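Workshop notebook, June
Pantry sorting, snack corner

9:15. Started with the shelf next to the Kowalchuk cabinet. The target for this month is simple: every food package gets a place, and a person who is hungry at night can find the noodles without opening five boxes. Last month I tried to sort by size and it was a bad idea, everything was mixed again after a few days.

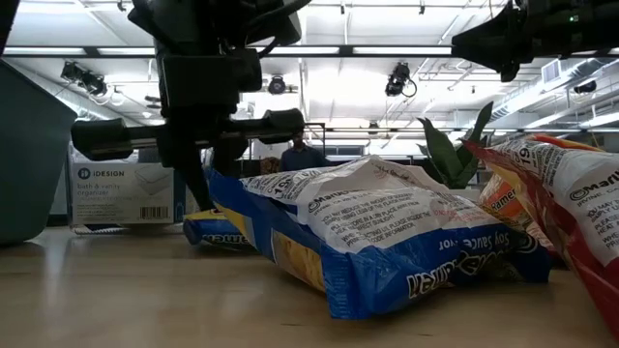 Noodles first, because they make the most disorder. The bags are soft and do not stand by themselves, they slide and push the neighbors. I decided to sort by flavor. Soy Sauce is the blue bag with the white panel, so blue will be the color of that row, and the red and the orange ones get their own rows. The number on our shelf list for the soy row is 2189. Please do not change it, the Voso sheet uses the same one.

One question is still open for me: flat or upright? Flat bags are stable but you see only the top one. Upright bags can be read quickly, but they need a wall to lean on. I will try upright with a Buvham divider behind them, and flat only for what does not fit.

10:40. Chips and small snacks. I want chips never under noodles. A noodle block is hard and it breaks the chips, I learned this in the spring with a full bag of crumbs.

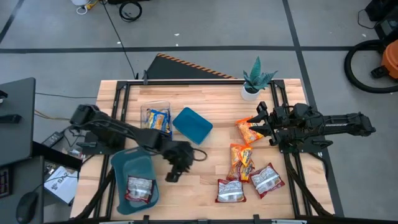 The small packs go in a clear box, so we see when it is getting empty. For trays I prefer a low rim, it is easier to take one pack out with one hand. Lids are a problem everywhere in this room. They go away from their boxes and then we have lids of three sizes and no box for them. Proposal: lid stays under its own box during the day.

Bottles do not belong to the snack shelf. I move them to the lower Nemska rack, code 3051, labels to the front.

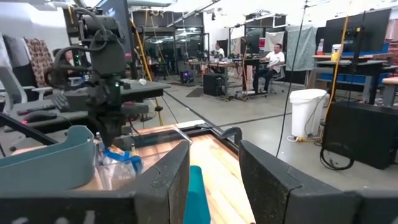 The lower rack can carry enough weight, but please put the full bottles in the back and the opened ones in front. I wrote the limit on a tape, around 800 grams for each small bin. It is my own limit, I took it from how the bin feels when I pull it out.

11:50. Bins. I compared the clear ones again. A bathroom organizer works fine for food if it is clean and has straight walls. Noodle bags can lean against it.

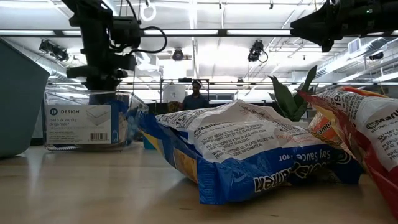
A colleague wrote under my shelf plan that sorting by flavor is good only if we also look at the dates, otherwise the old bags stay in the back until they expire. I agree. New bags go in behind, old ones come to the front.

To do: print row labels, find two more dividers, ask if the red row can be moved up one level.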